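Home Reviews Cells Hands and Grippers Contact

Jandell feed bench for a two-arm cell: review after seven months

Last updated: February

We bought the Jandell bench for our two-arm cell at the Pomare workshop, to replace a table which we had built ourselves. I am the person who sets up the cell in the morning and who is called when it stops, so this review is mostly from this side. My colleague Hemi Waaka writes the programs, and he has a better opinion of the bench than I have.

The bench is yellow, with a top for the trays and a second shelf below. Ours cost 600 dollars with the delivery. The assembly took me one long afternoon. The manual shows the frame only from one side, and I had two crossbars the wrong way before I noticed it. Apart from this the parts fitted well and I did not need to drill anything.

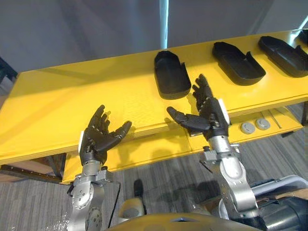 The leveling took more time than the assembly. Our floor is carpet tile, and the feet sink a little in the first days. I leveled the bench, waited, and leveled it again after three days. If you have carpet also, please do not teach the pick points on the first day, as I did. All of them were too high by the end of the week and I had to teach them a second time.

For the position along the wall I use tape on the carpet. Jandell sells floor brackets, but Ngaio Sutcliffe from the Barngate site has tried them and she told me they are made for concrete.

The shelf height is fixed, and this is my biggest complaint.
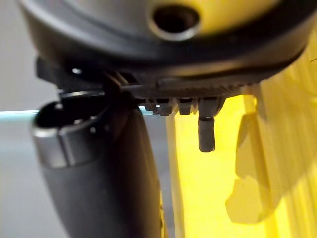

The close work is where the cell needs most of my attention. The bench itself stays in its place, but a small error in the wrist becomes a big one when the finger must go under a part. The wrist camera is the best help for this check. I move the arm slowly until the silver tip of the finger is just below the dark rim, and I look at the short blunt peg that hangs down next to the row of small teeth. That peg is easy to find again each time, so I use it as my reference and I write the arm position in the log. When the number has moved since the last check, I do the wrist calibration again before anything else.

Jandell writes that the surface should be wiped with a dry cloth only. I use a cloth with a little water and mild soap, and I see no damage until now.

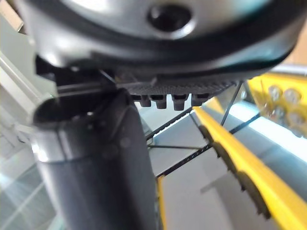

Every 600 hours I make the larger service. I switch off the cell, tighten the frame bolts of the bench, and then go to the arms: the screws at the elbow joints, the cables, the fastening of the wrist. The bolts of the frame were a bit loose at the first service and tight at the second. I clean the camera lens more often, because dust on it makes the edge of the tray difficult to find for Hemi's program.

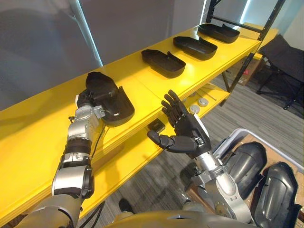

I have two more complaints. The color is very bright, and with our ceiling lights it gives reflections, so we had to lower the exposure of the head camera. And the spare parts come from Bulolcombe, with a delivery time that was different for each order. One foot arrived quickly, and for the next one I waited the whole month.

Would I buy it again? Yes, for a cell that stays in one place. If you must move your cell often, the leveling will cost you too much time, and a heavier table with locking wheels is probably better. I would also ask Jandell for the longer feet in the first order, they are not in the standard package.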